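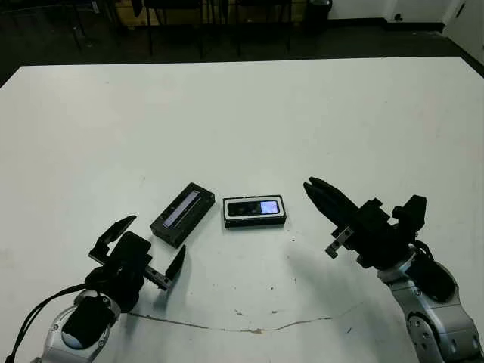 A two-arm work cell with two small electronic devices on the table.

Home News Products Support Investors Contact

October 21, 2021

Coretti Approves Purchase Plan for Two-Arm Work Cells at Witby Service Center

WITBY – Coretti, a provider of repair and return services for small electronics, announced that its board has approved a capital plan to equip the Witby service center with two-arm robotic work cells. The plan covers equipment, installation, operator training and spare parts, and will be carried out in 2 phases.

Under the first phase, cells will be placed at the intake tables, where returned devices are separated, turned and set in position before testing. Each cell pairs a left and a right arm fitted with parallel-jaw grippers over a shared tabletop. Delivery of the first cells is planned for February.

"We budgeted for the whole station and for the years after it is installed," said Ubaldo Bellini, Director of Operations at Coretti. "Gripper pads, cables and motor units wear out. Those costs are in the plan from the first day, along with the hours our technicians will need to learn the equipment."

The arms will be supplied by Tôn under a purchase agreement that includes on-site service. Clolum will provide the control software on an annual license. Coretti considered leasing the arms and chose to buy them after comparing service terms over the expected life of the cells.

The Witby center handles 535 device models, of which 82 have been approved for handling in the first phase. Models with loose covers or attached cords will remain at the manual benches until the second phase is reviewed. Funding for that phase will be released once the first cells have completed 100 days of regular operation and a written report has been presented to the board.

"Our customers send us devices in many shapes, and they rarely arrive lined up," said Bình Sầm, Equipment Planning Manager. "We asked suppliers to quote for that condition. The bids that assumed trays and fixtures were priced again with those items included, so that we could compare them fairly."

The plan also sets aside funds for new tabletops and floor power at the intake area. Existing tables may be used during setup and training. No change to customer return times is expected while the work is under way.

About Coretti
Coretti repairs, tests and returns small electronic devices for manufacturers and retailers. Its intake, testing and parts operations are based at the Witby service center.

Media inquiries may be directed to the Coretti press office through the Contact page.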